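# Vurano Two-Arm Table Unit

For kitchens and light shop-floor work. Stock code 555.
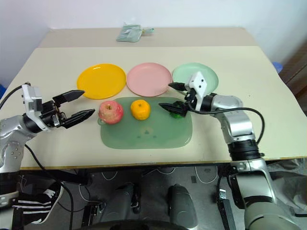 *Sorting produce on a tray: apple and mandarin down, a green item in the right gripper.*

The Vurano has two arms, each with a two-finger parallel gripper. It picks up fruit, moves plates and clears a table at a steady, slow pace.

It can't yet do a full set of chores. Wet dishes, folded laundry and thin plastic bags still need a person — plan for one nearby. Small parts in open bins work better, and most shops start there.

- Arms: 2
- Warranty: 2 years
- Software: Ikton 4
- Rental: $249 per day, minimum 4 days

Sold and serviced by Chettiar. Orders placed now ship after the October units.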